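Torkard Town Hall, main chamber and public gallery
Pre-meeting safety checklist, with comments

For the public meeting on the Trenarel road closure. Walked the whole building top to bottom, front doors first. Items marked OPEN need closing before doors.

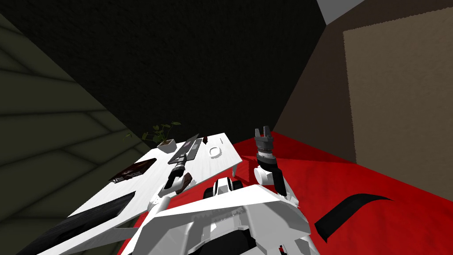

TORKARD, July 2018

1. Front doors, both leaves open fully. OK. Left one sticks at the bottom, needs a shove. Reported before.

2. Bag search table. OK. Move it further in, queue was blocking the ramp at the last meeting and people with pushchairs had to go round by the car park.

3. Max numbers in chamber. 157 seated incl. gallery. Clicker at the door, stop at the number, no arguing. Overflow goes to the ground floor room with the sound relay.

4. Sound relay to overflow room. OPEN. Crackles. Maeng came out, changed a lead, still crackles.

5. Emergency exits. OK apart from rear stair, see 6.

6. Rear stair. OPEN. Stacked chairs on the half landing again. Moved them myself, they will be back. Want a sign on the wall and a line in the hire terms.

7. Exit signs lit. OK. Gallery one dim, bulb ordered.

8. Extinguishers, 18 on the list. All found, all tagged, pins in. The one by the kitchen was hanging off its braket, rehung.

9. Alarm test. OK. Heard in the overflow room and toilets. Faint in the basement store, keep that locked on the night.

10. Assembly point. Market side of the square. NOT the bus stop, the old notices still say bus stop. Two found on the first floor, taken down. If you see any more rip them off.

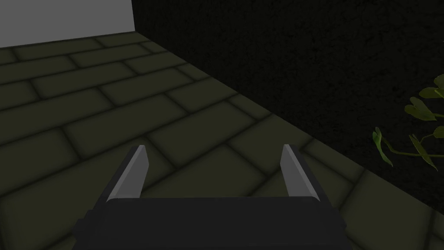

By the Building Safety Desk, Town Clerk's Office

11. Threat call card at every phone. OPEN. Missing from reception and the planning counter. Card says write down exact words, time, background noise, keep them talking, do not hang up. Then ring 3211 from another phone. Reprint is with Rerel, due before August.

12. Unattended bags. Stewards briefed: don't touch, don't move it, ask out loud once whose it is, then clear the room and ring it in. One steward asked about putting it outside. No.

13. Who can call off the meeting. Duty officer on the night, after talking to police. Chair of the meeting gets told, doesn't get a vote. Written into the running order so there's no row about it at the door.

14. Speakers' way in. Side entrance, key code changed. Old code was written on the door frame in pencil!

15. Stewards. 2 at front, rest per the rota. Hi-vis in the cupboard under the stairs, count them back in please.

16. Radios. OK, charged. Channel sheet taped on the back of each.

17. Wheelchair spaces. OK. Refuge point upstairs clear, intercom answered second try. Evac chair strap frayed, OPEN, replacement asked for.

18. First aid box. Plasters low, topped up. Eye wash out of date, binned.
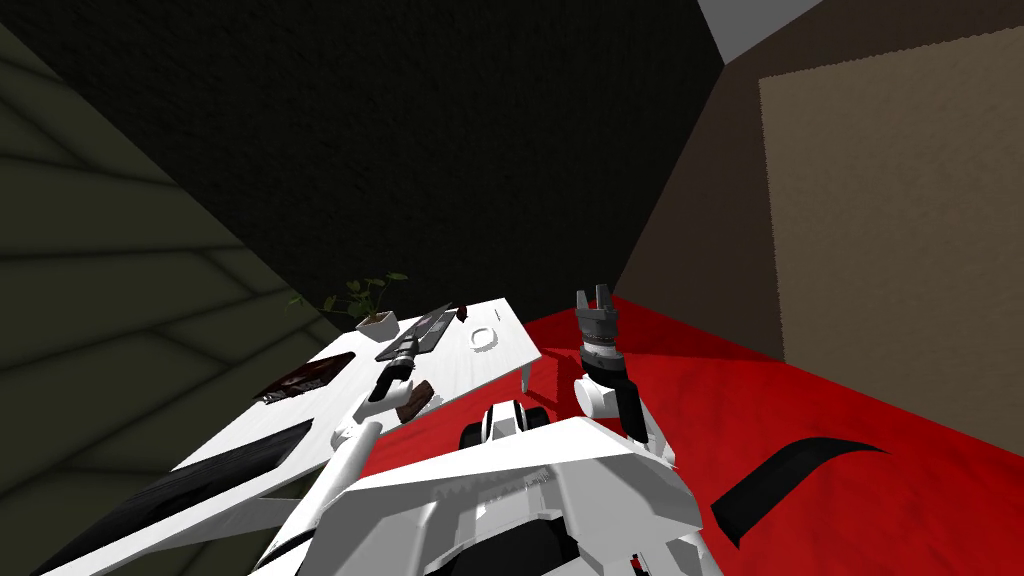
If the meeting is called off after people have sat down, do they have to leave by the door they came in?

They should use whichever exit the stewards point them to, usually the nearest one that's clear, and go straight to the market side of the square. Coats and bags in the cloakroom stay put until police say the building can be used again.

19. Notice for cancelled meetings. Draft done, goes on the front doors and the website at the same time. Leave off the reason unless police have agreed the wording.

20. Road outside. Trenarel diversion signs are up early and push cars past our front steps. Asked for cones along the kerb, no anwser yet. OPEN.

Open items: 4, 6, 11, 17, 20. Recheck all of them the afternoon of the meeting and initial this sheet. Copy to reception, copy in the red folder.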